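Procurement Network Forum
Board: Equipment and Capital Planning
Thread: Hand-held grippers for bed-making work – purchase or hire?

Mancombe_Estates
Posted July 1, 2023
We would welcome members' views before our budget return is submitted. Our residential services division intends to record staff handling bedding with hand-held grippers, two to each operator, so that a supplier may later train an arm on the same work. The draft bid is for 10 units. The quotation from Jilline is 3154 for the full set, excluding cables, spare fingers and carriage. Finance has asked whether the sum should be treated as capital or charged to the year's running costs. I should be grateful to hear how others have dealt with this.

jw_facilities
Our threshold for capital is applied to the order and not to the single item, so your set would pass it here. Check your own standing orders, as the rule differs a good deal between institutions. I would also query the exclusion of spare fingers. We replaced more of those than anything else.

Atanasov_Lab_Admin
I must disagree with the purchase. We bought outright and the design was revised within the year. The older units could not be mixed with the newer ones in one recording set, and they now sit in a cupboard. Hire from Prirano cost us 100 per unit per quarter, with repairs included.

tenderdesk
At that rate the whole set would come to 4000 for a year, which is well above the purchase price. I do not see how hire can be defended unless the work is to last two quarters or less.

Atanasov_Lab_Admin
The comparison leaves out staff time. Our technician spent most Friday afternoons on loose screws and calibration. Had those hours been charged to the project, the figures would have looked very different.

tenderdesk
That is a fair point, although technician time is seldom charged back in an estates department. Mancombe should say which applies.

Mancombe_Estates
It is not charged back. The work is planned for three quarters, possibly four. I have asked Jilline to price the spare fingers separately and have entered 400 against them for the present. On the question of rooms, we propose to use ordinary furnished bedrooms and leave residents' belongings where they are, as the supplier wants variety in the recordings.

jw_facilities
Then please allow for consent forms and for someone to check each recording for personal items. We had left that line out and had to ask for a supplement – not a pleasant meeting.

Mancombe_Estates
Noted, and added. The present intention is to buy six units now and defer the remaining four until the first quarter's results have been reviewed. Jilline has been asked to hold the unit price for the second order, and I shall report their answer on this thread.

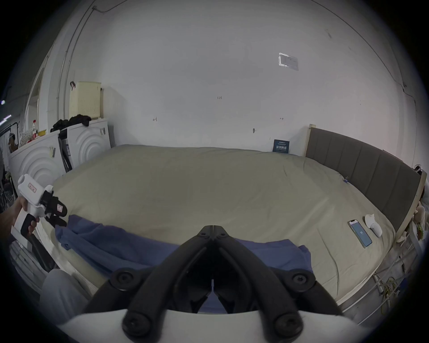
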